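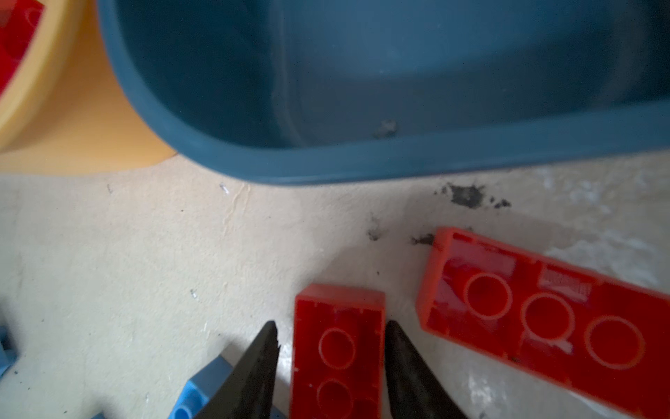
수집 일지: 블록 분류 작업, 손목 카메라 기준

2021년 12월 29일
읽는 시간 4분

오전은 전부 블록 집기에 썼다. 빨간 작은 블록이 뒤집힌 채 두 손가락 사이에 들어온 시점을 기준 프레임으로 잡고 접근 높이를 다시 맞췄다. 밑면이 위로 온 블록은 10월 데이터에 거의 없다. 그때는 돌기가 위로 오게 놓고 시작하는 것이 규칙이었고, 그 규칙을 만든 사람이 나다. 학습된 정책이 뒤집힌 블록 앞에서 멈추는 것은 당연한 결과다.

오늘부터 초기 배치 규칙을 바꾼다. 블록은 손으로 쏟고 방향을 고치지 않는다. 통의 위치도 매 회 조금씩 옮긴다. 청회색 통과 노란 계열 통의 벽이 맞닿는 배치도 허용한다. 10월에는 두 통 사이를 늘 손바닥 하나만큼 띄웠는데, 나자르 이바니신이 그 간격 자체를 모델이 단서로 쓰는 것 같다고 지적했다. 평가 로그를 다시 보니 반박할 근거가 없었다.

오늘 채택한 시연은 188개. 목표는 4,000개다. 제외한 것은 73개이고 사유는 대부분 같다. 조작자가 접근 도중 손을 멈추고 생각한 경우다. 정지 구간이 길면 모델이 그 정지까지 배운다. 잘라내는 방법도 있지만 자르고 나면 관절 속도가 불연속이 되어서 지금은 통째로 버린다. 에로 배이새넨은 보간으로 해결된다고 보고, 나는 아직 그렇게 보지 않는다. 같은 구간으로 두 가지를 다 학습시켜 비교하기로 했다. 실행은 그가 맡는다.

손가락 벌림 폭 문제. 접근할 때 폭을 최대로 두면 작은 블록에는 여유가 있으나 바로 옆에 큰 블록이 누워 있으면 오른쪽 손가락이 내려갈 자리가 좁다. 빨간 2×4로 보이는 블록이 비스듬히 놓인 배치에서 특히 그렇다. 조작자마다 대응이 다르다. 야로슬라프 코발은 손목을 먼저 돌리고, 티모피 자하르첸코는 폭을 줄인 다음 수직으로 내려간다. 둘 다 성공으로 기록했다. 한쪽으로 통일할지는 결정하지 않았다. 행동 분포가 두 봉우리로 갈라지는 정도를 먼저 확인해야 한다.

영상 품질. 조명이 어두운 편이라 빨간 블록의 벽면에 약한 모션 블러가 생긴다. 노출 시간을 줄이면 노이즈가 올라간다. 오후에 노출을 한 단계 낮춰 짧게 시험했고, 밑면의 원형 관 윤곽은 조금 더 또렷했다. 큰 블록 안쪽의 양각 글자는 여전히 읽히지 않는다. 과제에 필요한 정보가 아니므로 초점은 손대지 않는다. 노출값은 내일 첫 묶음부터 변경하고 메타데이터에 남길 것.

바닥은 닦지 않기로 했다. 베이지색 표면에 긁힌 자국과 검은 얼룩이 있고, 통 안쪽에도 회색 부스러기가 조금 뭉쳐 있다. 깨끗한 바닥만 본 모델이 얼룩을 물체로 오인한 사례가 베르노 시험 때 있었다. 다만 얼룩의 위치가 고정되면 같은 종류의 문제가 반대 방향으로 생긴다. 작업 영역을 묶음마다 옮긴다.

라벨 쪽. 지시문은 "빨간 블록을 파란 통에 넣어라" 형태로 쓰고 있는데 하늘색 블록이 같이 깔려 있으면 '파란'이 모호해진다. 통의 색은 '청회색', 블록은 '하늘색'으로 분리해 표기한다. 이전 지시문은 일괄 치환하지 않고 변형 문장으로 남긴다. 야로슬라프 야첸코가 덴디코 쪽 라벨 도구에 동의어 항목을 추가했다. 저장 버튼을 2번 눌러야 반영되는 버그는 그대로다.

오후 늦게 하티에 저장소로 올리는 전송이 한 번 끊겼다. 체크섬 확인 후 재전송했고 손실은 없었다. 깊이 영상의 타임스탬프가 컬러 영상보다 한 프레임 밀린 묶음이 발견되어 따로 격리했다. 원인은 미확인. 드라이버를 재시작한 직후의 묶음이라는 것만 적어 둔다.

내일 할 일
- 노출값 변경, 첫 묶음 육안 확인
- 뒤집힌 블록 비율 집계 스크립트 작성
- 밀린 타임스탬프 재현 시도
- 왼쪽 손가락 뒤로 블록이 가려지는 배치 추가
- 진첸코에 손가락 패드 재고 문의

마지막 업데이트: 당일 저녁, 전송 항목 보완

이 사이트는 방문 통계를 위해 쿠키를 사용합니다. 계속 이용하시면 쿠키 사용에 동의하는 것으로 간주됩니다.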